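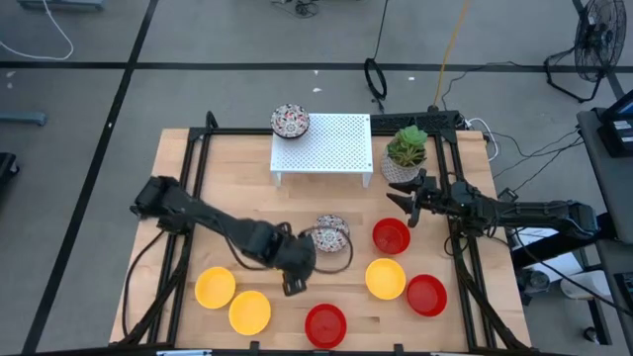
Figure 3. Two-arm table cell, arms over the work surface. Cable loop from the left arm on the table top.

6.4 Recovering from a cable snag stop (fault 51)

Fault 51 is raised when the load on a wrist joint stays above its limit while the arm is moving through free space. On Norkanov table cells the usual cause is an arm cable that has slipped out of its clips and caught on a bowl, a shelf leg or the other arm. Both arms stop and hold position.

CAUTION: Do not press Resume to clear fault 51. The arm will continue along its path and can pull the cable out of the wrist connector.

CAUTION: The arms drop when motor power is removed. Keep hands out from under the links.

1. Press the emergency stop.
2. Support the faulted arm at the forearm and switch off motor power. Lower the arm to the table.
3. Trace the cable from the wrist back to the base. Free it by hand. If it is looped around an object, move the object, not the cable.
4. Check the outer jacket for cuts or flat spots. Replace the cable if the inner wires can be seen.
5. Refit the cable in its clips. Leave 38 mm of slack at the wrist — less than this will trip the fault again at full rotation.
6. Repeat steps 3 to 5 for the other arm, even if it did not report a fault.
7. Release the emergency stop, restore motor power and home one arm at a time.
8. Run the free-space test at low speed before loading a task.

Note: Objects may be left on the table during homing only if they are below the clearance height set in 4.2. Tall items such as potted plants should be taken off.

Note: Replace the clips every 800 hours of arm motion.

If fault 51 returns within 3 cycles, leave motor power off and send the joint log to Polyxeni Sarantis at the Odstead service desk.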